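Bom dia a quem acompanha a saga da célula Skeler. Prometi contar por que passámos quase todo o mês de novembro sem publicar nada, e aqui vai, com café e com calma, que a história tem as suas voltas. 🧵

---

Resumo para quem tem pressa: a pinça perdia força de aperto a meio do turno e não dava erro nenhum. Nem um aviso, nem uma linha vermelha no registo. O braço fazia a trajetória toda, muito direitinho, e a peça ficava pelo caminho.

---

A tarefa é das mais simples que temos: pegar num bloco de esponja, levá-lo até outro quadrado da grelha e pousá-lo. Escolhemos esponja porque perdoa muito. E foi exatamente por perdoar tanto que demorámos a perceber que havia ali um problema sério.

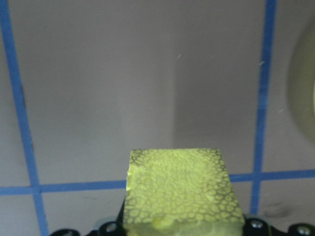
*A esponja nos dedos da pinça, vista do punho. Reparem na zona mais clara em baixo, à esquerda, junto ao dedo.*

---

Com uma peça rígida, se a força cai, ela escorrega logo e a gente vê. A esponja não: comprime, cede um bocadinho, fica presa por teimosia. Tivemos séries inteiras de 40 ciclos que pareciam perfeitas e que já estavam a correr com muito menos aperto do que o pedido.

---

Quem me pôs na pista certa foi o Fabrice Maillard, que anda nisto há muito mais tempo do que eu e tem uma paciência de santo. Perguntou-me se o valor de força que eu tinha no gráfico era o medido ou o pedido. Fui ver. Era o pedido. Claro que estava sempre bonito!

---

Passámos então a registar a corrente do motor da pinça, ciclo a ciclo, e fizemos 200 ciclos seguidos sem mexer em nada. A curva começa certinha, aguenta-se bastante tempo e depois desce aos degraus. Fiquei a olhar para aquilo com um misto de alívio e vergonha, confesso.

---

A causa: o controlador da Brukton tem uma proteção térmica que reduz a corrente quando o motor aquece. Faz sentido, e ainda bem que existe. Só que na nossa configuração essa redução não gerava evento nenhum para o programa principal. O robô não fazia ideia de que estava a apertar menos.

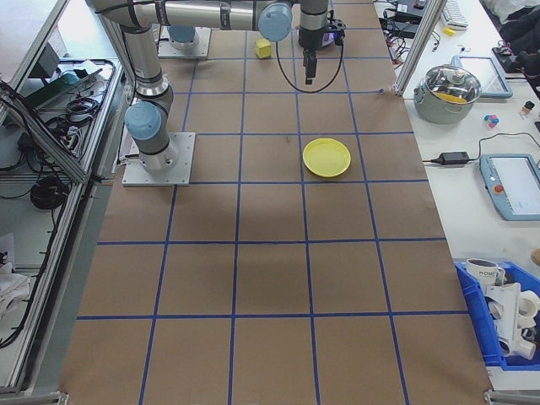

E agora a parte que me tirou o sono, porque com uma esponja isto dá para rir, mas a mesma configuração ia seguir para a célula da Nomura, onde as peças são de metal e passam por cima de uma bancada de trabalho. Uma peça daquelas a cair da pinça a meio do percurso já é outra conversa.

---

Parámos as duas células no mesmo dia. Houve quem achasse exagero (percebo, havia prazos e havia gente à espera), mas prefiro mil vezes explicar um atraso do que explicar um acidente. Obrigada a quem aguentou as minhas mensagens compridas nessa semana!

---

O que mudou, para quem tiver uma montagem parecida:

- a redução térmica agora gera um aviso, e ao segundo aviso o braço pousa a peça e para
- o registo guarda a força pedida e a medida, em colunas separadas
- 2 minutos de pausa entre séries
- verificação do aperto com um bloco rígido no início de cada turno

---

A pausa entre séries foi a que mais resmungos deu, e eu própria resmunguei. Mas desde que a pusemos a curva já não faz aqueles degraus, pelo menos nas séries que corremos até agora. Falta testar com a sala mais quente, e aí não ponho as mãos no fogo.

---

Ainda ficou uma coisa por resolver: o Sistance, que é o nosso programa de supervisão, mostra o aviso numa janelinha que desaparece sozinha ao fim de uns segundos. Quem estiver de costas não vê nada. Já pedi um aviso que fique no ecrã até alguém o confirmar - estou à espera de resposta.

---

Se alguém aí usa pinças elétricas em ciclos longos, vá espreitar o que anda a gravar no gráfico de força. A sério, são cinco minutos. E se encontrarem a mesma coisa contem-me, que eu gostava de saber com que outros controladores isto acontece.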